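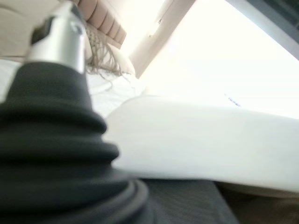 Bienvenido Barredo wrote in the margin of my first draft that people don't go to bed at all, they go to bed twice, and that my diary form only had room for one of those. I grumbled about it for a day and then rewrote the form (he was right, and it cost me a whole stack of photocopies).

4.2 Getting into bed versus going to sleep

So let me back up. The sleep diaries I handed out in Lalotham asked a plain question: what time did you go to bed? I thought it was the safest line on the page! Then the diaries came back, and I found people crossing it out, writing two times in the same box, or drawing little arrows into the margin. One woman wrote "9:15 (phone), 10:40 (real)." Another left it blank all week and wrote on Saturday, "I was in bed most of the day, do you want that?" I did want it, very much, but I had no box for it.

The bed (Figure 2) is a piece of furniture before it's a bedtime, and I think sleep surveys, mine included, tend to run the two together. People in my group paid bills in bed. They folded laundry on it, ate toast in it, had long phone calls with their sisters in it. When I asked them to give me a bedtime they had to pick one moment out of all that, and they didn't all pick the same one. Some gave me the time they first sat down on the covers. Others gave me lights out. A few gave me the time they wished it had been, and told me so later over coffee.

For the Stindard round I split the question in two. The first line read "When did you get into bed for the night?" and the second "When did you start trying to fall asleep?" I kept everything else on the form the same, down to the ugly font, so that I could compare the two rounds without fretting over layout. Twenty people kept the new diary for 10 nights. I went over the pages with each of them afterward, usually at the kitchen table, and asked them to talk me through any night that looked odd.

Most of them liked the new form better, and the arrows pretty much went away. What didn't go away was the trouble with "for the night." Parents of small kids got up again, and then again. Night-shift workers at the Estrella bakery crossed out "night" and wrote "day," which I should have seen coming. And one man, who falls asleep on the couch and moves over at 3 a.m., wanted to know whether the couch counted. I told him to write down the couch. I've kept his entries in the set but marked them, and I come back to them in the next section.

I'm not going to claim the split question gives me the true bedtime. I'm less sure than I was that there is one. It does give me a gap between the two lines, and the gap is where the interesting stuff was in Stindard: the same person could have hardly any gap on a work night and a huge one on a Friday. I'd like to try the form in Sasow next, with a third line for naps and a bigger margin for the arrows.

Figure 2. A bed.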